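Flustbridge Makers and Menders Forum
General > The Building > Lockers

Topic: Locker allocation, or the lack of it
Started by gluepot_64
Replies: 13 | Views: 2173

gluepot_64 wrote:
Evening all. I have been a member of the Flustbridge workshop since February and I still don't have a locker. I've asked at the desk. The desk said to ask on the forum. So hello, forum.

As far as I can tell the system is that you find one that opens and put your things in it, and then it's yours until the sun burns out. Is there a list anywhere? Do I need my own padlock? I'm currently carrying a sewing box, a pair of shoes and a heat gun on the bus from Astden and people have begun to sit elsewhere.

brackenhurst wrote:
There was a list. It was taped to the wall. Then somebody taped a newer list next to it, and they disagree.

Padlock: yes, bring one, small shackle. The fat ones don't go through the latch. I own a fat one now, if anybody wants it.

mrs_tenon wrote:
Lockers go with the monthly membership, not the drop-in. Which are you on?

gluepot_64 wrote:
Monthly. Four months of it.

mrs_tenon wrote:
Then you're owed one and you should make a fuss. I'd start before the next intake.

oddsocket wrote:
Can I put in a word against lockers generally? Half of them are storage for people who haven't been in for a year. I know for a fact that one holds a single bag of plaster, gone solid, because it was mine. I gave it up and took the plaster home, where it now holds the shed door open. If everybody cleared out what they don't use there would be plenty for gluepot and we could stop having this thread every spring.

brackenhurst wrote:
You gave it up because you lost the key.

oddsocket wrote:
Both things can be true.

pewter_hat wrote:
I was in at lunchtime and had a look for you, gluepot. There's one standing open in the third row, next to two closed ones. It has a shelf across the middle, so you'd get your shoes below and the sewing box above, assuming the sewing box is a reasonable size. I've met some that weren't.
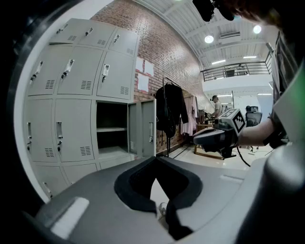
The open one, with the coat rail to the right

I didn't put my arm in to check the back of it. I have standards, and also a history with the back of lockers.

gluepot_64 wrote:
Oh, that's splendid, thank you! And it's the one with a shelf. I had rather given up on having a shelf. Whose is the black jacket?

pewter_hat wrote:
No idea. It's a long one on a hanger, if that helps anybody missing theirs.

mrs_tenon wrote:
While we're on the rail. The rail is for coats you are going to put on again the same day. The pink things bundled up at the end of it have no business there whatever they are. If they're overalls they go in the basket by the sink, and if they're somebody's costumes for the Aquino show then the costume people have a cupboard and fought very hard to get it.

ravel_and_hem wrote:
Costume people here. We did fight very hard for it and it is full. I'm not saying the pink is ours. I'm saying that if it were ours, it would be because the cupboard is full.

mrs_tenon wrote:
Noted.

kilnside wrote:
Going back to the lockers, please don't just move in because the door's open. I left mine open last year to air it after a jar of slip went over, came back from my tea, and there was a bicycle helmet in it and a note saying "taken, sorry". I got it back but it took a fortnight and I've never felt the same about cyclists.

Ask at the desk, in person, before six. They have the key book, and the key book is the only thing that counts. The sheets on the brick are decoration.

brackenhurst wrote:
Disagree with kilnside there. The key book stopped being kept up when the Stosum cabinets were brought in, and nobody copied the old numbers across. I looked for mine and it had me down as 747. We do not have 747 lockers. We don't have 747 of anything, except possibly offcuts.

kilnside wrote:
That's your membership number, you goose.

brackenhurst wrote:
Ah.

Right, as you were. Key book it is.

oddsocket wrote:
I'd still like a clear-out. One month's warning on the door, then anything unlabelled goes on the swap table. I'll do the labels if someone else will do the arguing.

ravel_and_hem wrote:
Seconded, provided "unlabelled" doesn't stretch to things hanging on rails.

mrs_tenon wrote:
It does stretch to things hanging on rails.

gluepot_64 wrote:
Update for anyone following. I went to the desk just after five and the key book was found underneath the biscuits. The one with the shelf is down as free, so I've signed for it. Padlock is on — a small one, thank you brackenhurst. The sewing box goes in if I turn it on its side, which the buttons didn't enjoy.

One question left. The door sticks a bit when it's pushed to. Do I oil it, or is there a knack?

pewter_hat wrote:
Lift the latch slightly and lean on it with your hip. Don't oil it. Somebody oiled mine and I had a grey stripe down a good cardigan until it went for rags.

kilnside wrote:
Candle wax along the edge of the door. There's a stub of candle in the drawer under the kettle. Put it back when you've finished with it, it's the only one we've got.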